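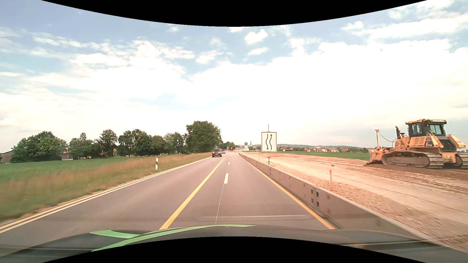
Ticket 2663: Illon delivery app shows late arrival times on the Burkier route
Opened by: Naheed Bhutto, dispatch, Pillay depot
Opened: 4 Feb 2025
Priority: normal
Customers on the Burkier route are getting arrival times that are 25 to 44 minutes too late. The driver gets there, the customer isn't ready, and we get a phone call. All other routes are fine. The first thing support asked was whether the map has the right kind of road. It is a straight asphalt road with farmland on the left and earthwork going on to the right, and Illon has it listed as a village street with a low default speed.

Step 1. Cleared the app cache on the dispatch PC and signed in again. No change.

Step 2. Deleted the route and built it again from the stop list. Same times to the minute.

Step 3. Exported the route to Sumonetti, which we use for billing. Sumonetti gives sensible times from the same stops, so the addresses are good. 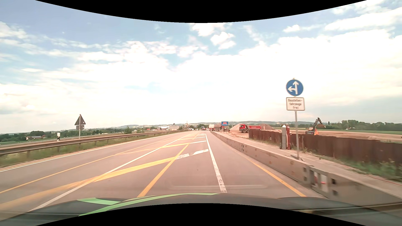

Reply from support: please check whether the route has a work zone flag on it. I found the setting under Route, Advanced, Delays. There was a flag on segment 26 with an end date of last June, and the app was still adding the delay. I didn't want to just delete it, as there is a construction area on the right side of the road, with a barrier and both yellow and white lines on the pavement. Support said to keep the flag but change the type from "closure, detour" to "roadside work."

Step 4. Changed the type, saved, recalculated. Times came down but were still too late for the last four stops.

Step 5. Restarted the sync service. No change.

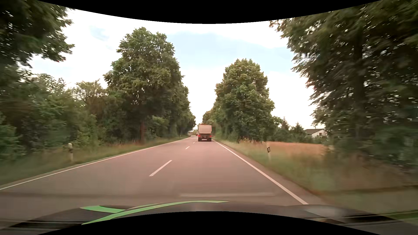 Support then asked for the vehicle profile. Ours was set to "heavy, no passing," left over from when the depot ran bigger trucks. With that profile Illon assumes you sit behind slow traffic on every two-lane segment. There is a two-lane stretch with trees on both sides, and you can be behind a large truck there, but the app was charging us for it on every trip. Changed the profile to "light van" and recalculated.

Result: Illon and Sumonetti now agree to within two minutes on all stops.

Still open: the expired flag should have dropped off by itself. Support has logged that as a separate bug. Please leave this ticket open until I have the number for it.

N. Bhutto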